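Pulwood Live Recordings – README

Pulwood holds 548 concert recordings made in small halls and clubs. Each entry gives the name of the act, the venue, the length in minutes and the type of release. The list covers films on disc as well as audio albums. Of all entries, 297 have a complete track list. For the others we know only the opening song or the number of songs.

Release years are taken from the back cover. If the cover shows no year, the field stays empty – please do not read it as zero. 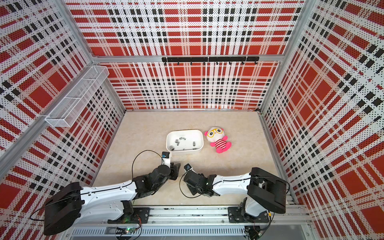
Fig. 1. Hook rail on the crossbar, with plaid panels behind it.

The files are split by venue. Cillholm is the largest part, and Zestach has only 20 entries, all of them from one October festival. Encores are listed as separate tracks and marked with "E". Spoken introductions are not counted as songs.

Known problems: some double albums appear twice, once for each disc. Names with accents may be broken in older spreadsheet programs.

Version of Monday, May 3, 2021. Maintained by Stankevičius.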